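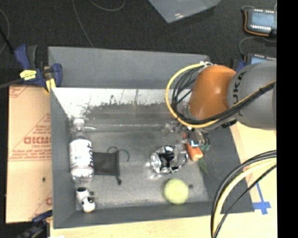
STERUNNESS – Hurneo will open the doors of its new Sorting Room in February, giving the town of Sterunness a place to bring all the odds and ends that never seem to belong in any curbside container. The room has been fitted out inside the former Barros furniture warehouse, and it is set up for the kind of mix that piles up in a hall closet or the trunk of a car. A single gray bin can hold a clear plastic bottle, a crumpled silvery wrapper and a yellow-green ball, and every one of those has to end up somewhere different. That moment of deciding where each thing goes is what the new room is all about, and we could not be happier to share it.

Visitors bring their mixed items in whatever they have handy (grocery bags, shoe boxes, an old pillowcase, it's all fine) and tip them into a bin on one of the sorting tables. From there the contents are picked through and moved to shelves marked for reuse, repair, recycling or trash. Anyone who wants to stay and help sort their own things is welcome to, and we hope plenty of people will!

The idea grew out of a trial Hurneo ran last year with households in the Wovton neighborhood. Over the course of the trial, 200 households saved up the small items they weren't sure about and dropped them off at a temporary site behind the Wovton library. By the end we had logged 3674 separate items. Of those, 1784 were good enough to be used again just as they were, or after a quick wash. We had guessed the number would be much lower, and seeing it on the board was a very good day for everyone who had spent their evenings at those tables.

Balls were one of the happy surprises. They came in from back yards, garages and the bottoms of gym bags, and a good many had years of play left in them. Those went out again to dog owners and to two local after-school programs. Toys with missing pieces did well too, once we began keeping the stray parts together in trays where families could hunt for a match.

Wrappers were harder. Shiny snack bags and foil look alike when they are balled up, but they don't go to the same place, and a lot of people at the trial told us they had been guessing for years. The new room has a sample wall where visitors can handle the most commonly confused materials and read what happens to each one in our area. The wall will change with the seasons – gift wrap and ribbon in winter, garden pots and seed trays in spring – and we'd love suggestions for what to put up next.

Bottles get their own corner, with a sink for rinsing and a rack for draining. Empty bottles can be dropped off with the labels on. Caps may stay on or come off, whichever is easier, as the crew checks them before they are sent along.

The room itself has turned out bright and roomy. The old loading doors have been replaced with tall windows, the floor has been leveled for strollers and wheelchairs, and there are 54 shelf bays along the back wall. Tables are set at two heights so that children can sort alongside grown-ups. Several pieces of furniture left in the Barros warehouse were sanded down and put back to work, including the long bench by the entrance where people can sit while they wait.

Hurneo will also run a short evening session each month called "What Is This, Anyway?" Guests bring one object they can't identify or can't bear to throw out, and the table works out together what it is and what might be done with it. The trial sessions in Wovton were loud, friendly and ran well past closing time. Tea and cookies are provided. Please bring your own mug.

A few items can't be accepted: paint, batteries, medicines, sharp blades and anything that has held fuel. The front desk has a printed sheet showing where in Sterunness each of these can be taken. Large furniture and appliances should go to the town's regular pickup service.

The Sorting Room will be open from 10 a.m. to 6 p.m., with monthly evening sessions starting at 7 p.m. Entry is free and there is no need to book for drop-offs. Schools and clubs that would like to bring a group are asked to contact the front desk ahead of time so that enough tables can be set aside.

About Hurneo
Hurneo is a reuse and recycling organization based in Sterunness. It runs neighborhood collections, repair evenings and school visits, and it publishes a free guide to household sorting that is updated every year. Printed copies of the guide are available at the Sorting Room and at the Wovton library.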